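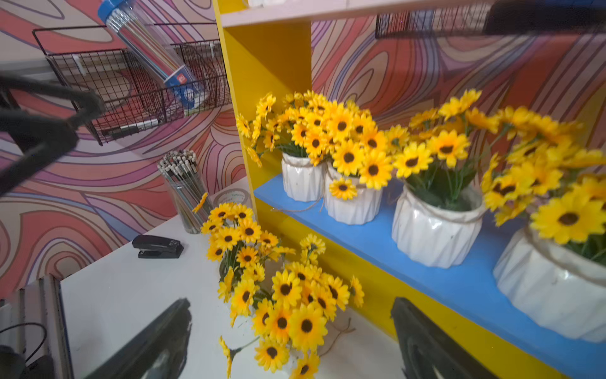 Monday, July - glue test, second round

Started at 8, the room was already warm. Cor Hendriks left me the new batch of hide glue from Olance, 285 grams in the bag. I soaked it in cold water and it took more time than the old batch to become soft. The grains are larger, maybe this is the cause.

Cut 19 strips of bookcloth for the spine test, all in the same direction of the weave. Two of them I cut badly and used for practice. The first ones I glued too thick and the paper started to curl. After that I used the smaller brush and the result was more flat.

The press from Stevens has again this small play in the left screw. I put a piece of card under the plate, but please do not leave it so for real work. Ruben Leemans will look at it when he is back from Tramau.

Pull test of the old strips: the wheat paste opened at the fold, the mix with 100 ml more water did not hold at all. I write it here so we do not try it again.

To do:
order cloth from Pleluseck, same gray, article 2177
clean the glue pot (my turn)
ask Cor if he still has the notes of the first round - I find only the second page

Strips stay under weight until tomorrow.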